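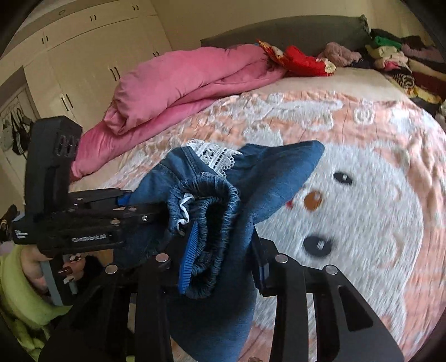 *Garment handling with the hand-held gripper: denim item held at the elastic waistband.*

# About the Grastden Group

Grastden is the manipulation research group at Korkomside. We study how two-finger grippers should take hold of clothing, bedding and other soft household goods, and how that skill can be learned from people doing ordinary chores in ordinary rooms. The group is led by Bláthnaid Gallagher. Jarlath Geraghty is responsible for hardware and calibration.

Our work is narrow by choice. We do not build complete home robots, and we do not work on navigation or speech. We produce recordings, labels and trained grasping policies, and we publish the method used to obtain them.

## What we work on

A rigid object has a shape that can be measured before contact. A pair of jeans does not. The shape changes when the fingers close, changes again when the item is lifted, and depends on how it was dropped in the first place. Most grasp planners assume the first case. Applied to clothing, they tend to select the highest point of the pile, which on a crumpled garment is often a fold with no useful relation to the rest of the item.

We label grasps by the part of the garment that is held: waistband, hem, cuff, collar, side seam, or open panel. The label is assigned at the moment the fingers close and is kept for as long as contact lasts. If the cloth slips and a different part ends up between the pads, a second label is added and the first is closed. A policy trained on these labels predicts the part first and the finger pose second.

Elastic waistbands have taken up more of our time than any other part. Gathered fabric is thick, it compresses unevenly, and it can roll over on itself between the fingers. A grip on one layer and a grip on two layers can look almost the same from outside and lead to very different results when the garment is spread. Since June we have labeled the layer count separately, with "unknown" as a permitted value.

## How recordings are made

Operators use a hand-held gripper in place of their own fingers. The camera is carried on the tool, so the view recorded during collection matches the view available to a robot arm fitted with the same end effector. No arm is present during recording.

Sessions take place in furnished bedrooms and laundry areas. We do not clear the bed, change the blanket or adjust the lighting. Patterned bedding is kept because it is hard for segmentation models. A printed blanket has strong edges that do not belong to any object, and a model that has only seen plain tables will try to grasp them.

Each session follows the same order:

1. Calibrate finger width at fully open and fully closed.
2. Record a short pass over the work area with the fingers open.
3. Pick, spread and fold each garment, one continuous recording per garment.
4. Repeat the closed-finger check.

Recordings that fail the second width check are held back until the drift has been corrected. Failed grasps are not removed. They are marked and released with the rest.

## The Lerna set

Lerna is our main collection. It holds 3,000 garment recordings, of which 900 include a full fold from first contact to release. The others end after the spread or after a failed pick. Recordings were made by 15 operators, and the test split is divided by operator as well as by room, so that no person's habits appear in both training and test data.

The operator split matters more than we expected. In our early experiments we divided by room only, and the measured success rate was roughly 7 points higher than it was under the present split. People have consistent habits in how they approach a waistband, and a policy can learn the habit without learning much about the cloth. All results we now report use the stricter division, and the older figures have been withdrawn from our project pages.

## Coelho

Coelho is the policy trained on Lerna. It takes wrist-view video and finger width as input and returns a part label, a layer estimate and a target pose. When the layer estimate is low in confidence, the policy opens the fingers slightly, shifts along the edge and closes again.

Known limits:

- Lace, ribbing and other open trim are often confused with a hem.
- Dark garments stacked on dark garments are segmented as one item.
- Drawstrings and tags inside a waistband can be taken for the edge of the fabric.
- Knitwear that stretches more than the fingers open is outside the working range.

Work on the trim problem is in progress. The present approach adds a short sideways motion before closing, which gives a second view of the edge at little cost in time.

## Working with us

We accept visiting researchers and share the Lerna labeling guide on request. Groups that wish to contribute recordings should contact Jarlath Geraghty before collecting, as the calibration procedure has to be followed from the first session. Questions about Coelho and about evaluation go to Bláthnaid Gallagher.

Page last revised Mar 3, 2023.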